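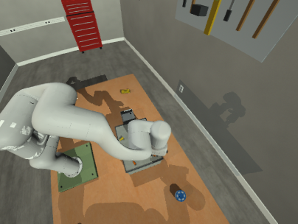 Wooden table with a warm orange-brown top

Table Refinishing FAQ

Bredodham refinishes wooden tables and workbenches from our shop in Sukon. These are the things customers ask us most often before they book. If your answer isn't on this page, send a message through the contact form with a couple of photos of the table.

What kinds of tables do you take?

Solid wood and thick veneer. Dining tables, desks, kitchen tables, workbenches and school tables all come through the shop. We don't take glass tops, stone tops or anything with a printed paper surface. If you aren't sure what you have, look at the edge. On solid wood the grain carries over from the top onto the end.

How much does it cost?

A small desk or side table starts at $200 for sanding and oil. Larger tables are priced by size and condition. Legs are extra if you want them stripped, and most people don't. We give a firm price once we have seen the table in person.

Do I have to pay a deposit?

Yes, $100, taken off the final bill. You get it back in full if we look at the table and decide we can't do the work.

How long will you have it?

Plan on two weeks for oil and three for varnish. October is our busiest month, with people getting ready for the holidays, and the wait for a slot is longer then. We do not do rush jobs on varnish. It needs its drying time.

Oil or varnish?

Oil looks and feels more like bare wood and is easy to patch at home. It needs a fresh coat once or twice a year and it will mark if you leave a wet glass on it overnight. Varnish holds up better to water and spills, but once it chips or scratches through, the whole top usually has to be redone. For a kitchen table with small kids we usually suggest varnish. For a desk, oil.

Which oil do you use?

Jotier hard oil, in clear or light amber. Amber warms up a pale wood a good deal, so ask for a test patch first. We do the patch on the underside and there is no charge for it.

Can you get rid of the orange color on my pine table?

Partly. Pine gets darker and more orange with age and light, and sanding takes off the top layer where most of the color sits. It will come back over the years. A white-tinted oil slows it down.

Why are there lighter and darker patches on my table?

Most wide tops are made of several boards glued side by side, and each board takes light and finish a little differently. This is normal. Patches that cut across the boards are more likely sun fading or an old spill, and those often sand out.

Will you fill dents and burns?

Shallow dents can be raised with steam. Deep ones are filled with colored wax or left alone. Burns can be sanded if they are shallow. Please tell us about old bolt holes, since we need to know whether you want them plugged.

Can I do it myself?

Sure. Start with 80 grit if the old finish is thick, then 120, then 180, always with the grain. Wipe off the dust, put on a thin coat of oil, wait 30 minutes and wipe off everything that hasn't soaked in. Lay oily rags flat outdoors to dry. Do not ball them up in a trash can, they can catch fire.

Do you pick up and deliver?

Within Sukon and as far as Cheng, yes. Someone has to be home to help carry. Take out any drawers and leaves beforehand and mark which end each leaf goes on.

How soon can I use the table once it's back?

Oiled tops are fine for light use the same day. Keep water off for a week. With varnish, wait a week before putting on a tablecloth or anything heavy.

Related pages

Price list
How to remove water rings
Choosing a finish for a workbench
Storing table leaves
Pickup area and times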